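Ashok Khurana runs the manipulation project for a student robotics club called Skurgate. The members collect demonstrations by hand, label them, and train a small model on the result. We spoke by phone in December, when the group was between its first and second rounds of collection. He asked that the conversation stay on the data.

The task is tidying. Small items go from a soft surface into an open container, or out of the container and back onto the surface. Khurana said the club settled on it after a term spent on block stacking, which he described as "a solved problem that we had managed to solve badly."

"Blocks are all the same size and they sit flat," he said. "You learn very little about your grip. With household objects you get a wristwatch, then a tube of glue, then a toy car lying on its side, and each one wants a different approach angle."

The target for the first round, named Ngau, was 400 episodes. The target for both rounds together is 2000. After review the group had 1887 in hand, counting the overrun from the first round and everything recorded since for practice. Khurana does not treat the practice material as equal to the rest. "It's in the total. It is tagged. I would not train on it alone."

An episode is one object, one pick and one place. Members work with hand-held grippers, and the view comes from the tool itself. The club requires that both finger pads be visible at the start of an episode, with the jaws open.
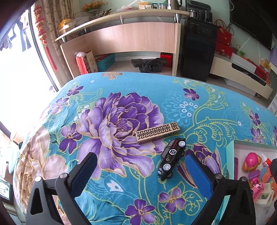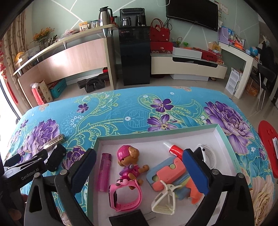 "A patterned bedspread is a harder background than a table," Khurana said. "Our first segmentation pass kept proposing flowers as objects. It was very confident about the flowers." The group kept the fabric and relabeled the failures, a job that took most of a month.

Soft surfaces cause a second problem. Cloth gives under the pads, so the height of the fingers at contact varies from one attempt to the next. The club's labeling tool, Vidport, was written by two members in their first year. It marks the point of contact from pad motion, and on cloth it tends to mark it early. Contact is now checked by eye.

I asked which objects fail most often. "Thin ones, and anything with a strap," he said. "A watch turns when you close on it. You think you have it by the case and you have it by the band."

The second round, Brededine, will add another 400 episodes with a fixed rule for object order. In Ngau the order was left to the operator, and people picked the easy things first — the hard picks then all came late in a session, when hands were tired. Khurana wants the order drawn at random before recording starts.

He also wants fewer operators. Three people moved the gripper at noticeably different speeds, and the model's output falls somewhere between them. "It hesitates," he said. "None of us hesitate there. It's the average of us."

Training for the second round will run on the same single machine as before. The labeling guide is being rewritten first, starting with the section on contact.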